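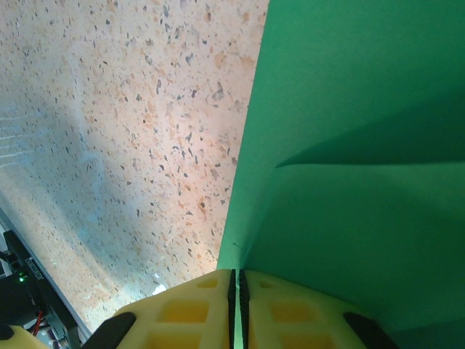 A green sheet lies over part of the speckled surface in the Vindmont workroom. Photo: Ornside Community House

Ornside Community House will open a textile folding and sorting room to residents in May, following the refurbishment of its former reading annex in the Vindmont building.

The room, which was shown to staff and local partners on Apr 12, 2022, will be used to receive, fold and pack household linens donated by residents and hotels in the district. The items will be passed on to families moving into furnished housing for the first time.

The workroom has four folding stations. Their speckled tops were kept from the original fittings of the building at the request of the house's director, Despina Lazaridis, who said the surfaces had been cleaned and resealed before the stations were put in place.

"We receive sheets, tablecloths and covers in every size, and until now they were folded on whatever desk was free," Lazaridis said. "A crease that is left in storage for a season is difficult to remove. Families should receive linens that are ready to use."

Under the new arrangement, each piece will be laid flat and smoothed outward from the center before the first fold is made. Edges will be matched by hand. Pieces with open seams or loose threads will be set aside for mending, and those that cannot be repaired will be cut down for cleaning cloths.

Sorting will be done by color as well as by size. Areti Gkikas, who supervises the linen store, said the change was introduced after families asked for matching sets. Packed sets will carry a paper label stating the size and the date of folding.

According to the annual report of the house, 219 households received linens through the program last year, and more than 3000 individual pieces passed through the store. The figures do not include curtains, which are handled separately by the furniture service at Poirier Street.

The refurbishment was carried out by Fultetano, a local contractor, and included new lighting and shelving along the inner wall. The window blinds have been ordered and will be fitted before the opening. Project coordinator Rafail Stergiou said the work had been completed within the approved budget.

Training sessions in folding and packing will be led by Graciela Aravena. The first group will be limited to 19 participants. Residents who wish to attend may register at the front desk of the Vindmont building during regular opening hours. No previous experience is required.

Donations of clean, dry linens will continue to be accepted at the side entrance. Pillows, mattress pads and electric blankets cannot be taken. Organizations wishing to donate larger quantities are asked to contact Athina Vasilakis in the donations office before delivery.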